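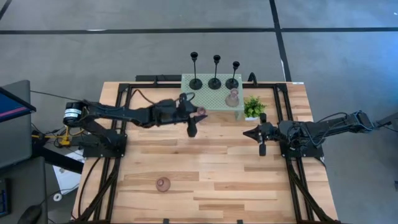 **To:** stendusura-users
**Date:** 24/02/2018
**Subject:** Re: Grasp timeout on transparent objects, two-arm configuration

Dear list members,

Thank you for the report from the Fulen site. The relevant part is quoted below, followed by the maintainers' reply.

> Since the November release, the planner stops with `GRASP_TIMEOUT` whenever the target is one of the glass pieces. Opaque targets are not affected. We record 13 failures in 76 attempts, all on the left arm. Raising the timeout from 150 ms to 1,000 ms made no difference. Is this a controller fault?

The logs do not point to the controller. In each failed attempt, the perception node published a pose and withdrew it before the planner had finished its collision check. The planner then waited for a pose that never came, and the longer timeout only extended the wait.

The November release changed the default depth filter. The new filter discards points with low confidence, and clear or tinted glass produces many of these. A perforated surface behind the target makes matters worse – the holes are read as depth noise and the object outline is lost.

Sites working with glass are asked to make the following changes:

- Set `depth_filter: legacy` in the perception file for each arm. The setting is not shared between arms.
- Set `hold_last_pose: true`, so that the planner keeps the last accepted pose while a grasp is in progress.
- Leave the timeout at 150 ms.

`hold_last_pose` must not be used where objects may be moved by hand during a run.

We have not established why the right arm is unaffected. The Erncombe branch handles idle arms differently, and it would help to know whether Fulen is running that branch or the main one. Please also send the calibration files for both arms.

A correction to the filter is under review in the Ó Riain repository. It will be announced on this list once it has been merged.

Regards,
Stendusura Maintenance Group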